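Housekeeping and the Bedroom Robots: Questions from Staff

This page is for housekeeping, laundry and front desk employees at Craddock Residences, Stastville. It is updated when we get new questions. Last updated in March.

What are the robots going to do?

They handle bed linen and soft items in vacated rooms. That means pulling used sheets off, picking up clothing and towels left on the bed, and putting them in a basket. They do not clean bathrooms, vacuum, dust, or restock supplies.

Who makes them and who looks after them?

The robots come from Jarnetti. A Jarnetti technician is on site on weekdays and on call the rest of the time. Employees are not expected to repair anything. If a robot stops and does not start again, leave it where it is, turn the room card to red, and report it in Grimine.

What is Grimine?

Grimine is the room list on your work phone. It replaces the printed sheet. You will see your rooms in order, and rooms assigned to a robot have an R next to the number. If you don't have a work phone yet, pick one up at the linen office.

How many rooms are involved?

We have 119 rooms in the building. The robots start with the second floor only. Any change to that will be posted here and at the time clock before it takes effect.

Will anyone lose their job?

No positions are being cut because of the robots. There are 54 people in housekeeping and laundry now and the staffing plan for the year keeps that number. If someone leaves, the job will be posted as usual.

Will my hours change?

The number of hours on your schedule stays the same. Start times may move. The second floor team now starts at 9:00 a.m., so that a robot can be in a room before the attendant gets there. If the new time causes a problem with child care or a bus, talk to your supervisor and ask for a different floor.

Is my pay affected?

Hourly pay is not affected. The old per-room bonus is gone for the second floor, where it no longer made sense, and is replaced by a flat amount per shift. You can see it on your pay stub under "floor rate." Other floors keep the per-room bonus.

Do I still make the beds?

Yes. Putting on fresh sheets, corners, pillows and the final check are all done by the attendant. So are mattress protectors, and anything with blood, vomit or broken glass on it. Mark those rooms as "hold" and a robot will not be sent in.

What if a guest left something in the bedding?

Lost property is still our job. Check 100 percent of robot baskets by hand before the contents go to laundry, including pockets. Phones, glasses, jewelry and medicine go to the front desk with a tag, the same as before. Clothing goes in a clear bag with the room number on it.

Can I be in the room while the robot is working?

Not within arm's reach. Stay by the door or in the bathroom with the door open. If you need to get past, press Pause in Grimine and wait until the arms have stopped. Do not hand things to the robot, pull on something it is holding, or move its cables.

It is slower than me. What should I do while I wait?

Don't wait. Go to the next room on your list and come back when the R turns green. If a room has been showing R for over an hour, you can take it yourself.

Do the robots record video?

They have cameras and need them to work. Room video is used by Jarnetti and our operations office. It is not used for reviews, write-ups or timing of employees. That is written into the agreement, and a copy is in the break room binder. Robots are not sent into occupied rooms.

Do I have to take the training?

Everyone assigned to the second floor does. It takes one afternoon and is paid time. A session is also held on Sunday for weekend staff. People from other floors can sign up if there is space.

Can I refuse to work with them?

You can ask for a transfer to another floor and it won't count against you. We have had three requests so far and all were granted.

Where do I send a question or a complaint?

Use the form in Grimine, or put a note in the box outside the linen office. Notes don't have to be signed. Questions that come up more than once are added to this page.

What does the work look like? 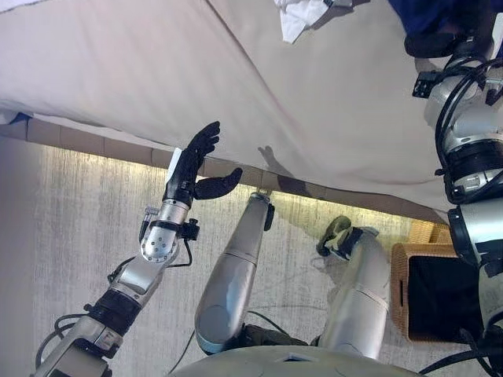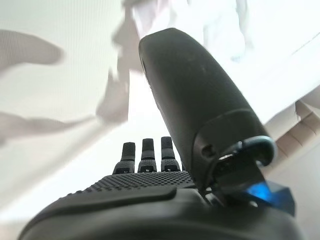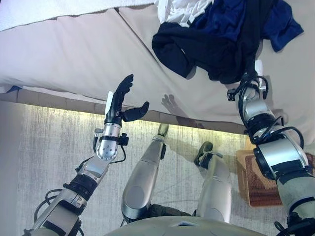 One of the robot's black hands is in all three pictures. The bed is in the first and last, and in the last the other arm has hold of dark blue clothing.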